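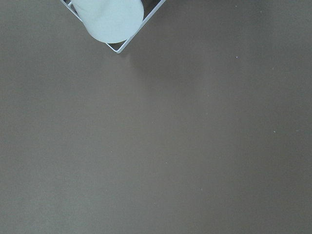
Most of the trouble in a kitchen starts before anyone picks up a knife, according to Wajid Abbasi, and it starts with things being put down wherever there happens to be a gap.

Chapter 6
Setting Out the Table

The last chapter dealt with choosing a work surface and keeping it clean. This one deals with what goes on it, and where. Setting out means placing the food, tools, and dishes for a job before the job begins. It takes a few minutes and is easy to skip when people are hungry.

A good layout starts with clear space. Beginners tend to fill the table to its edges and then work in whatever is left in the middle. Leave a strip of bare surface on at least one side of the board. A bowl that is needed late in the job can stand well back, with open table in front of it, until its turn comes.
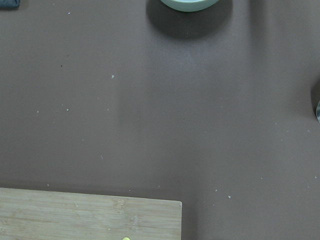
What should be put down first? The cutting board. Everything else is placed by its distance from the board, so moving the board later means moving the rest as well.

Once the board is down, think about the order of the work. Whole fruit that is waiting to be cut belongs close to the board, on the side of the hand that does not hold the knife. Cut pieces move away from that side, toward the dish they will be served on. In the Rindance layout, used through most of this book, the line runs one way only. In the Ghumman layout, which suits narrow tables, the fruit and the serving dish share one side and the cloth has the other.

Small tools are harder to place than large ones. A scoop or a spoon has a handle, and a handle that sticks out past the table edge will be knocked sooner or later. Turn it in, or lay it along the edge. Keep a folded cloth within reach but off the board. Plates and trays can go at the far side, as long as the cook doesn't have to lean over the blade to reach them.

The table below the board can be covered or bare. Paper saves wiping, but it must lie flat, and it should be changed when it gets soaked with juice.

A simple job to practice on is citrus: a wooden board, lemons and a lime set down next to it, and the first slices already lying flat.

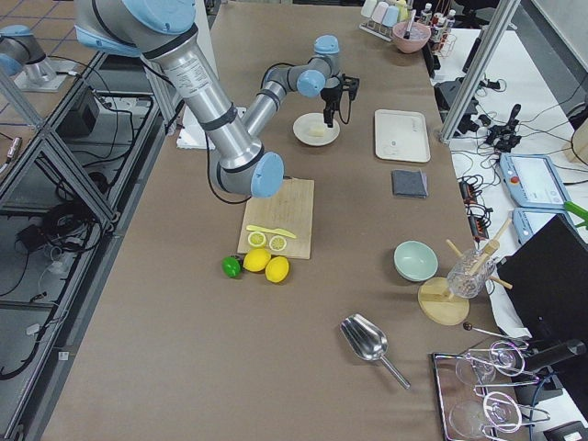
6.1 The Reach Test

Stand at the table as if you were about to start. Keep both feet still and touch each item in the order you will use it. If you have to step for more than two of them, the layout is too wide – bring the far items in and try again.

The test comes from the kitchen course at Brallgate, where it has been used with over 1,000 students. Work in pairs. One person does the reaching and the other writes down each step or stretch, then the two change places. Keep your notes, as you will need them for the exercise on storage in the next section.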